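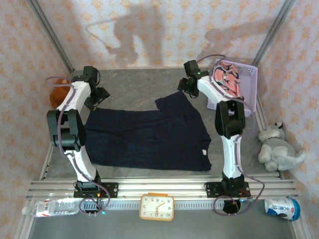
Where we are with the Stulham clothes library

Dear Constanza (and whoever at the Daza Fund gets this passed along — hello to you too!),

You asked for something shorter than last time, so I'll try. The big news is that the folding part of the project is finally moving. When I wrote in April we had a room full of bags, a borrowed label printer and a lot of opinions about sleeves. Now we have a folding corner that gets used every working day, a basket system that mostly holds up, and 194 pieces that have been through the whole process and are sitting on shelves waiting to be lent out. I'm really pleased with that, and Tuulikki, who does the washing and has been far more patient than I have, is allowed to be pleased too.

The folding corner

I'd budgeted for a proper table and didn't buy one. What we wanted was a flat gray surface with walls close around it, somewhere a dark top can be spread right out with nothing else underneath it. Kamil put up the patterned paper, the one with the little orange motifs on a pale ground. It came out of the decorating money and left a bit over, which I've moved to the labels line (see the sheet I sent with this). I wasn't sure about it on the roll, but I've come round to it completely and now I want it in my hallway.

The rule for the corner is one garment out at a time. Everything else stays in the basket until the first one is done. It sounds obvious, and we still spent most of a week breaking it! Once there are two dark tops on the go you lose track of which sleeve belongs to what, and then somebody folds a sleeve into the wrong shirt and the shelf looks awful.

Navy has been our testing color all month. It shows lint, it hides its own seams, and if you're hunting for the front and back of a plain top your best friend is the small white tag at the neck. We now lay each top flat and find the tag before doing anything else. Kimutai wants that printed on the wall in big letters. I've said a card will do. 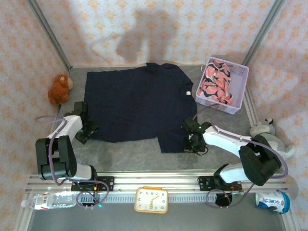

Can a family borrow clothes before everything has been sorted?

They can, from the shelves that are finished, which at the moment means tops and light sweaters in the children's sizes and most of the adult ones. Pants and coats come later in the summer.

That one comes up every time I talk to anybody, so I've put it in here to save you asking.

What we've learned about baskets

We started with deep cardboard boxes and they were a mistake. Things at the bottom came out looking slept in. The plastic baskets with the small square holes are much better. You can see what's in them without digging, and a clothes item that's waiting its turn doesn't get buried. I'd like four more, and there's room for them under the equipment line if you agree.

Patterned things go in a basket together and get done at the end of a session. Yolotzin's idea, and a good one — after a run of plain dark tops it's a treat to get to the pinks. She also pointed out that patterned cloth forgives a slightly crooked fold, so it suits the last half hour when everyone's a little tired.

The thick stuff

Heavy fabric is where we've been slowest. A soft, fuzzy top won't hold a crease the way a thin one does, so the usual fold in thirds just sighs open again on the shelf. We tried rolling, which looked lovely for a day. We tried folding the sleeves in last. What works best so far is smoothing from the middle out to the edges first, with the flat of your hand, and only then bringing one side over.

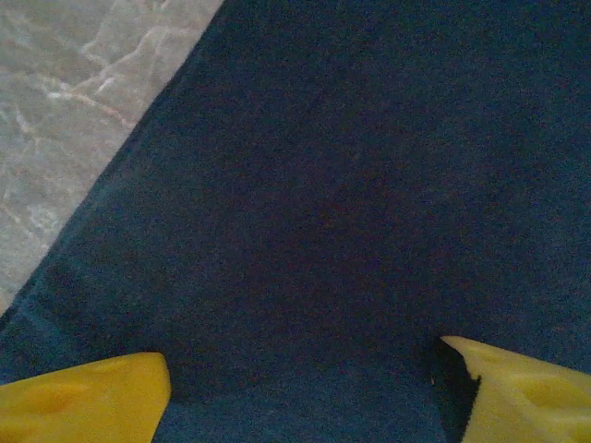

After that it needs a gentle press along the fold and a minute to settle before the second side comes across. It adds time, and I had not allowed for it, so the Nomex shelving order went in later than I promised. The shelves have come now. Kamil has the first bay up and the second one is leaning in the corridor looking at me.

Money, quickly

We're 17 dollars over on labels, which the leftover decorating money covers. Soap and hangers are on plan. I haven't touched the travel line at all and would love to turn it into a second set of shelf dividers, if that's a thing you can approve by email. If it needs a form, send me the form and I'll be brave.

Numbers you asked for

Households signed up: 30
Pieces washed, folded and shelved: 194
Pieces washed and waiting to be folded: about 100

The waiting pile is the one I watch. It went down for most of the period and then the Jalimley school sent us its lost property, all of it, in one van. Lovely of them! The pile is back up and I expect it'll take us into next month to clear.
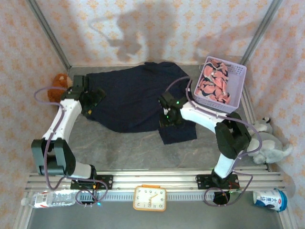

Page last changed: 2020-06-10

Still to do before the next report

Finish the folding card, with the tag step first and a separate note for long sleeves. Long sleeves are causing the most refolds, especially when a flap slides down on one side and pulls the rest of the shirt with it. Tuulikki folds the whole thing at the shoulder line. I don't. We're going to settle it by seeing whose shirts look better after a week on the shelf, and I've already been told not to rearrange hers.

Put up the second bay.

Sort the sizes on the lost property.

Ring the two households who signed up and haven't been in. Kimutai has offered to do it and he's much better on the phone than I am.

If you'd like to come and see the place, any afternoon suits us, and you're welcome to fold something while you're here. Let me know about the dividers and the four baskets when you get a chance, and I'll hold off ordering until I hear from you.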